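About the Soriano Robotics Club

Welcome, and thanks for stopping by! We're an after-school club at the Soriano School, and we meet in the computer lab at the end of the library hall. Right now we have 11 members, and almost all of them had never written a line of code before they walked in (a few still say they only came for the pretzels, and we're glad to have them too).

The club was started by Reinaldo Peixoto, who teaches physics here and still runs the meetings, along with Said Ghoneim, who looks after our computers and has the patience of a saint when a program won't load. Between the two of them there is usually somebody free to sit down beside you and look at what you've got.

Most of what we do happens in simulation. Each student team builds a task, teaches a two-armed robot to try it, and then spends a good many afternoons finding out why the robot had other ideas – the part they talk about most at dinner, their parents tell us. The robot has a view over its own body and closer views from behind its grippers, and students learn to read all of them.

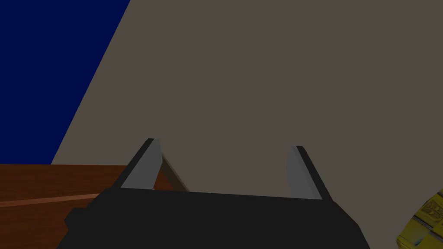
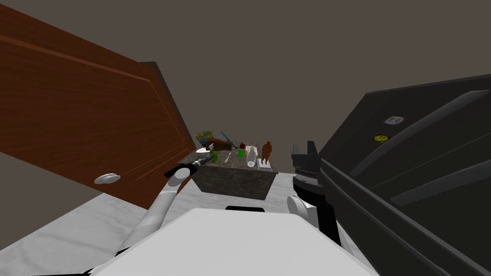
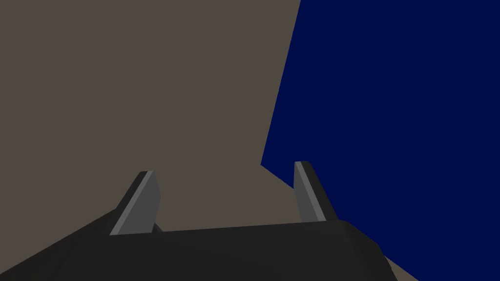
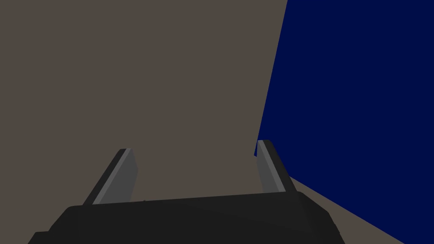 From our simulated room. The second view looks over the robot's body toward the granite block; the others look out past an open gripper.

Our members work in pairs, and we like to mix an older student with a younger one. New people begin with a project we call Nekum, a set of 8 short exercises that starts with opening and closing one gripper and ends with moving a cup from one spot to another. It sounds like very little, and then you try it! After that, pairs choose their own project, and we try hard not to talk anyone out of an odd idea.

In the spring we take two teams to the Sotley Meet, a friendly competition with other schools nearby. We have never won it. We have come home with a very nice ribbon for our notebooks, though, and that ribbon hangs on the lab door where everyone can see it.

Sign-ups open in September, and students in any grade are welcome. We meet from 3:15 until 4:45, and the late bus stops out front. There is no fee and nothing to buy, just bring a notebook and a snack if you get hungry. Parents who'd like to sit in are always welcome too – pull up a chair and ask one of the kids to show you around.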